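The Basket

Six in the morning and Nathalie was already up, already cross, looking for tape.

Not the good tape. The good tape was in Wiltholm with everything else, her mother's scissors included. She found a roll of white in the drawer under the phone and a stub of red behind it, and that would have to do. The handle had been going for years. You picked the basket up and the strands pricked your palm and somebody said, we should really see to that. Then you put it down and had your lunch.

The train was at 9:10. Bus before that. Shoes before that, and where were they.

She wound the white on tight, all the way over the arch and down the other side, pulling with her teeth where her hands ran out. Red at the top, to the right, where it wanted to lift. Red again down on the left by the rim. It looked like a broken arm. It looked like something a kid would bring home from school, and Ans would have a remark about it, Ans had remarks about everything.

"You're bringing that?" said her aunt, from the stairs.

"It's hers."

"She has baskets, Nathalie. They sell baskets in Gernbridge."

"It's hers, though."

Hanneke came down the rest of the way in her coat. She'd slept in it, or looked it. She had driven 184 miles the day before and would not be driving one more, she'd said so at supper, twice, and that was why it was the train.

Fruit, then. There had to be fruit. You did not turn up at Godelieve Van Dijk's with an empty basket, not when she was well and certainly not now. Nathalie went through the kitchen fast. Half a loaf. A jar with no lid. Pai next door had left a bag on the step the night before, no note, just the bag with the top folded over the way he always folded it, and she tipped it out on the counter and picked through it. 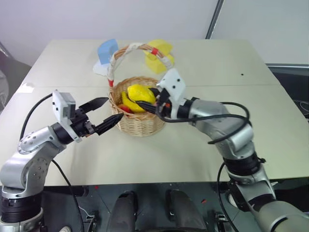 A banana first, on its side, and then the big yellow one on top. She turned it so the good side was up. Took it out, put it back. Should it go underneath? It was heavy, it might bruise the rest. But her grandmother liked yellow, she had painted the whole back bedroom yellow the summer the roof leaked, and she would want to see it first thing. On top, then. The little red one went down near the rim where it could look out.

It wasn't much. She stood over it with her hands on the table.

"There's room for more," Hanneke said.

"There isn't any more."

"I'm only saying there's room."

The phone rang and they both looked at it. It rang four times. Hanneke was nearer and didn't move, so Nathalie went, and it was Ans, out of breath, calling from the hall at the clinic. She could hear a trolley going by behind her.

"She's awake," Ans said. "She's awake and she's asking what day it is and has anybody fed the cat."

"Has anybody?"

"What?"

"Fed the cat."

"How should I know, I've been here since two. Listen – are you bringing the basket?"

Nathalie looked at it. The tape, the red bits, that one banana.

"Why?"

"Because she asked. She said, tell Nathalie not to leave my basket in that house. She said it before the cat, even. I thought she was wandering."

"She's not wandering."

"No," said Ans. And then nothing for a bit, just the trolley again, or another one. "Well, hurry up."

She hung up and couldn't think what she'd been doing. Shoes. They were under the chair, both of them, they'd been there the whole time. Hanneke had the door open and cold was coming in along the floor, and Pai was out at his gate in his slippers with his hand half up, not sure if he ought to wave.

"Thirumalai!" Hanneke shouted, much to loud for that hour. "She's awake!"

He put the hand all the way up.

Nathalie took the basket by the handle. She waited for it to prick her and it didn't. She locked the door, tried it, went back and tried it again, and then they were walking, nearly running, her aunt a few steps ahead with the tickets in her teeth and the big yellow fruit knocking against the side at every step. At the corner she put her hand over it to keep it still and kept it there all the way to the bus.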